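Cuaderno del taller, jueves 19 de enero

Hoy he llegado con la cabeza en otra cosa, así que esto va a salir desordenado, aviso. Toca seguir con el expediente de Cendov, el de las horas de guardia no pagadas, y quiero dejar escrito lo que hemos decidido antes de que se me mezcle con lo de Campos (que también tiene guardias, también tiene turnos partidos y encima el mismo convenio, qué alegría).

Lo primero: ya tenemos el cómputo de la plantilla de Tadville. Son 29 personas y 826 horas de guardia entre todas, contando solo las que aparecen en los cuadrantes firmados. Crescencio quería meter también las que la gente apuntó en su agenda y yo le he dicho que sí, pero en columna aparte y con otro color, porque si nos tumban una de ésas no quiero que arrastre a las demás. Nos hemos tirado un buen rato discutiendo el color. Ha ganado el naranja.

Lo segundo, la hoja de cálculo. La fórmula del plus nocturno estaba mal desde la versión de antes de vacaciones: cogía el salario base sin la antigüedad. ¡Con lo que nos costó cuadrarla! La he rehecho entera y ahora a la trabajadora del caso modelo le salen 2550 euros, que se parece mucho más a lo que ella calculó a mano con sus nóminas en la mesa de la cocina. Falta que Sang la repase con ojos frescos, yo ya no veo las celdas.
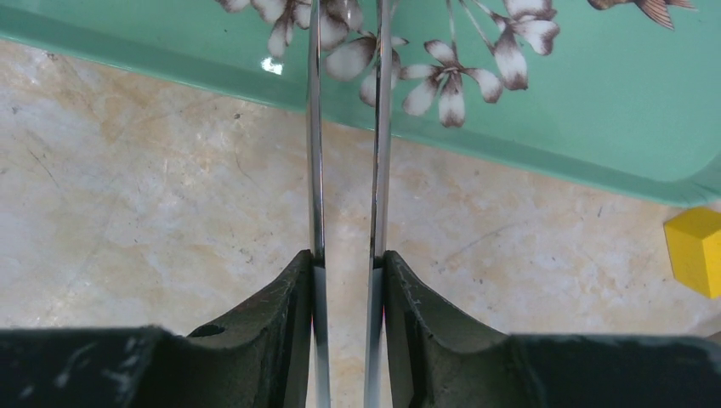
Las dos varillas metálicas, de cerca.

Sigo. He releído la carta de la empresa y hay un párrafo que me tiene mosca. Dicen que la guardia es «mera disponibilidad» y que por tanto no computa como tiempo de trabajo, pero dos páginas después explican que hay que presentarse en el centro enseguida y de uniforme. A mí me parece que se contradicen solos, y lo quiero poner al principio del escrito, bien arriba, con las dos frases una debajo de la otra. Crescencio prefiere guardárselo para la vista. Dice que si se lo enseñamos ahora les damos tiempo de arreglarlo. Puede que tenga razón, no sé, lo dejamos abierto hasta el lunes.

Preguntas que tengo que hacerle al comité de Tadville cuando llame:
- Quién firmaba los cuadrantes en los turnos de fin de semana
- Si alguna vez se compensó una guardia con descanso, y si hay papel de eso
- Si los mensajes del grupo de coordinación los conserva alguien en el móvil viejo

Lo del móvil viejo me importa mucho. En el asunto de Mastik nos salvó justo eso, una captura de un encargado pidiendo «disponibilidad total», y casi no la encontramos.

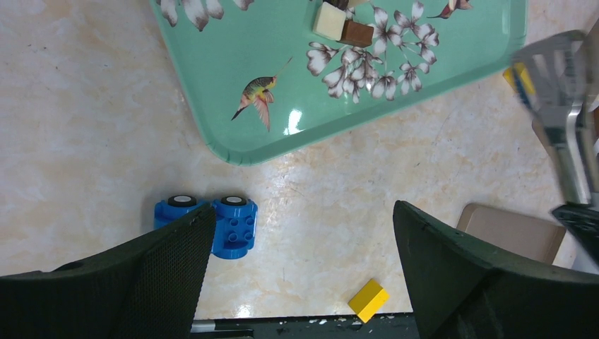 De plazos vamos bien pero tampoco para dormirse. La papeleta de conciliación quiero tenerla presentada en febrero, a principios si puede ser, y antes hay que recoger las autorizaciones firmadas. Faltan 3. Una es de un compañero que está de baja y no quiero andar persiguiéndole, le escribiré con calma y que conteste cuando pueda.

Sang ha propuesto que hagamos una sesión corta con la gente para explicar qué es la conciliación y qué no es, porque hay quien cree que ese día ya sale con el dinero en el bolsillo. Me parece buenísima idea (y me habría ahorrado unas cuantas llamadas el año pasado). La prepara Sang, yo pongo el guion que usamos con Campos y le quito la parte de despidos, que aquí asustaría sin necesidad.

Ah, y he cambiado los nombres de las carpetas compartidas. Si alguien busca «guardias_final_buena_2», ahora se llama «guardias» y punto. La antigua la he dejado en el archivo por si acaso, no la toquéis.

Pendiente para mañana: imprimir los cuadrantes en grande, llamar al comité y pasarle la hoja a Sang.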